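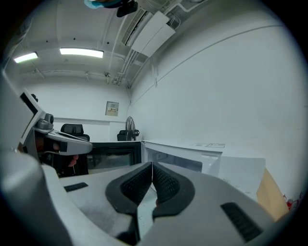

Footsteps in an old inn: how do I find out who lived there?

Home Topics Ask Unanswered Members Log in

Search this site Go

Posted in Old Houses and Hauntings by attic_stairs

My sister and I stayed at an old coaching inn in Trastuvell in January. We both heard someone walking in the room over ours, back and forth, then stopping by the window. At breakfast we mentioned it and were told there is no room over ours, only roof space that was closed off years ago. The woman at the desk said guests report it often and that it's "the clockmaker," who is supposed to have died in the house. She didn't know his name or when he lived.

I'd like to know if there was ever a clockmaker. I've read the inn's leaflet and it only says the building is very old and has "a resident spirit." One ghost website repeats the same story almost word for word. I have no experience with this kind of research and I live too far away to go back soon. Where would you start? Is it worth paying someone? I was quoted 500 dollars by a company called Plustia for a "full haunted history report," and that seems like a lot.

2 answers

marshlight17

Don't pay the 500 yet. Ask them what records they will look at. If they can't list them, you'll probably get the same ghost story typed out nicely.

Start with the building and leave the ghost for later. Inns are easier than ordinary houses because they needed licenses, so the landlord's name was written down regularly. The county archive should have licensing records, and a lot of archives will do a short search for a small fee if you email them the name of the inn and the parish. Ask if the inn had an earlier name. Many of them changed at least once, and you can miss everything if you search only the modern one.

Next, look at census returns for that address. They give occupations, so a clockmaker living or lodging there on census night would be listed as one. Trade directories are the other thing to check. Clockmakers advertised, and there are printed lists of them by town that a library can look up for you.

Last, old newspapers. An inquest was often held at an inn, even when the death happened somewhere else. I have seen this cause mix-ups. I spent a long time on a house that was supposed to have a drowned maid. She was real, but she died 3 miles away and was only carried there for the inquest. The story had moved her into the back bedroom.

Also try to find out when the clockmaker first gets mentioned as a ghost. If nothing turns up before the leaflet, that tells you something too. Write down the source for each thing you find, including the searches that came up blank.

As for the footsteps, pipes and old joists can make a very regular sound when the heating goes off at night. I'm not saying that's what you heard. Do you remember what time it was?

Trillovetti

I stayed there once and heard nothing, but the wardrobe door opened by itself. It was a Thursday if that helps. I think the clockmaker was murdered over money, somebody in the bar told me. There's a book about it in the lounge, green cover, can't remember the title.

Comment from attic_stairs

Thank you both. It was a little after 3 in the morning, and the radiator was off all night because we couldn't get it to work. I've emailed the archive and asked about earlier names for the inn. I'll call and ask about the green book as well.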